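FOR IMMEDIATE RELEASE

Valtden Mending Week Returns in June, With More Gray Than Ever

VALTDEN – The Valtden Mending Week, the town's yearly festival of repaired trousers, rescued curtains and frank talk about moths, will return to the old Gronetti dye works this June. Doors open on Monday at 9 a.m. The kettle goes on at 8:30 for anyone who can't wait.

The event is organized by the Atallah Street Mending Library, which lends out sewing machines, darning mushrooms and, to members in good standing, the nice scissors. Last year's edition drew 2473 visitors over its run, a figure that includes one wedding party that came in with a torn hem and left with a fixed one and a secondhand ironing board. Organizers had planned for 2000 and bought sandwiches to match. This year's sandwich order has been revised.
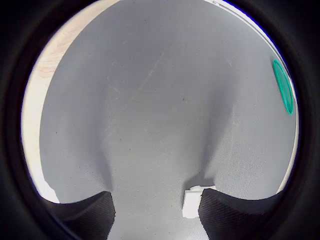
Gray cloth with a fine, speckled weave, creases and all.

The theme for this year is "Plain Cloth." Past themes have included "Buttons," "Zippers: A Reckoning" and the popular but noisy "Denim." The program committee chose plain cloth after noticing that most of what people bring to the mending tables is gray, beige or a blue that used to be brighter. Fancy embroidery gets the ribbons at county shows, the library says, but it is the plain gray blanket that gets dragged to the couch every night of the year, and it is the plain gray blanket that wears through.

Visitors may bring up to three items each for free repair. Coats count as one item. Coats with a lining that has "gone a bit," in the phrase most often heard at the front desk, count as two. Items must be clean. The library would like to repeat that items must be clean, and has printed it on the flyer in a larger size than the name of the event. 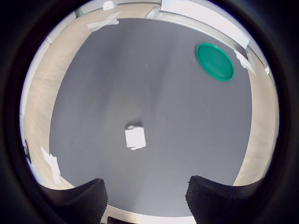

Paper patterns will have a room of their own for the first time. The library took in 673 of them over the winter, most in their original envelopes, a fair number in somebody else's, and one set folded so many times that it opens like a road map and closes like nothing on earth. Sorting has been slow. A small white block on a dark gray tabletop, crumpled at the edges and with a thin flap poking out at the bottom, can look very much like a sleeve, a collar or last week's shopping list until someone is brave enough to look into it. Patterns will be offered for tracing on the premises, with tracing paper at cost. Visitors are asked to refold whatever they unfold, or at least to try in front of a witness.

Four workshops will run daily. "Darning for the Impatient" covers socks, elbows and the art of picking a yarn that nearly matches. "Hems That Stay Up" is aimed at people who own a stapler and have been using it. "Meet Your Machine" walks beginners through threading, tension and the small drawer of feet that no household has ever fully explained. The advanced session, "Lining a Coat," takes a full afternoon and has a waiting list, on which several of last year's students appear again.

A darning contest will be held on the final afternoon. Entries are judged on strength, neatness and comfort inside a shoe. The winner receives the Orero Cup, named for the mill that once stood across the river from the dye works. The cup has been repaired twice and is prouder for it.
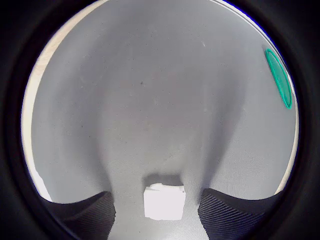
Draping gets a longer slot this year, following complaints that last year's talk ended just as it was getting good. The session looks at how fabric behaves when it is left to its own devices, and how to work with that when making curtains, slipcovers or a skirt that hangs the way it did in the shop. Beginners tend to look at the pattern and forget the cloth. A light gray fabric with a fine, even weave can show a good deal without any print to help it: two shallow folds running down and drawing together toward the bottom make a funnel, and the shading inside each fold tells you where the fullness has gone. Participants will practice on plain yardage before moving on to anything they care about. Stripes are allowed in the second hour.

The dye works has step-free access from the canal side. Parking is limited, and the cobbles are hard on heels, wheels and good moods. The bakery on Atallah Street will open early all week and has agreed, after some discussion, to stop dusting everything with powdered sugar while people are carrying black wool.

Admission is free. Workshop places cost nothing but must be booked, and each comes with a repair kit: two needles, a card of thread and a safety pin for when things go badly. The library has packed 500 kits and considers this plenty, as it did the sandwiches.

Booking forms are available at the Atallah Street Mending Library during opening hours. Members of the press are welcome at any time and may also bring up to three items.

ENDS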